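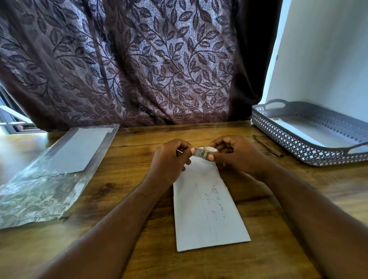

Taping and tracing patterns for the cutting arm: software tips

The arm only cuts as well as the file you give it. Most of the trouble people have at home comes from the step between a pencil drawing on paper and a clean outline on the screen. These are the settings and habits that work on our bench, using Plurkach for tracing and Bodden for the motion planning. Menu names in other programs will differ.

Tape the corners before you scan. A sheet that lifts at one end reads as a longer curve than it is. Use short pieces and keep them clear of the pencil lines. Clear tape shines under a lamp, so turn the lamp to the side or set the glare filter to 2.

Darken your final line. If two pencil lines run close together, the tracer may average them and put the cut between them. Go over the one you want in pen and erase the other.

Keep numbers away from the outline. Measurements written at a slant beside a line are fine for you and bad for the tracer, which will pick up a 1 or a 7 as a notch. Either write them well inside the piece or paint over them with the mask tool before you trace. Save the masked copy under a new name so you still have the notes.

Draw a scale bar. Plurkach can guess scale from the paper size, but it guesses wrong when a corner is covered. Draw a line of a known length on every sheet, check it with a tape measure, and type the length into the scale box. If the number on the screen is off by more than 2 mm, scan again. Don't fix it by stretching the drawing.

Reduce the points. A long, gentle curve can come in with 188 points on it. The arm will follow every one of them and the edge comes out rough. Run Simplify until the curve has 19 or so, then lay it over the scan and look at the ends, where it drifts first.

Leave corners sharp. Simplify rounds them. Click each corner and mark it Fixed before you run it. Tamsin Costigan at the Hernville workshop does this on paper too, with a small circle at every corner so she doesn't miss one on the screen.

Plan around the tape. Draw a keep-out box over anything stuck down or set on the table, and make it larger than the thing itself. Bodden treats the blade as a point unless you enter the width of the holder. Put that in once, under Tool, and save it with the profile.

Dry run with the blade up. Set the speed to a quarter and watch the whole path. If the arm stops partway with "pose not reachable," move the sheet closer to the base and register it again. Changing the joint limits to get past the message is a bad idea.

Register again if the paper moves. Two marks are enough for a small piece. Use four for anything over 126 cm.

File names: piece, size, date, version. The October update to Bodden cuts off long names in the job list, so put the version number first if you keep several.

Next page: Triantafyllou blade holders, cleaning and storage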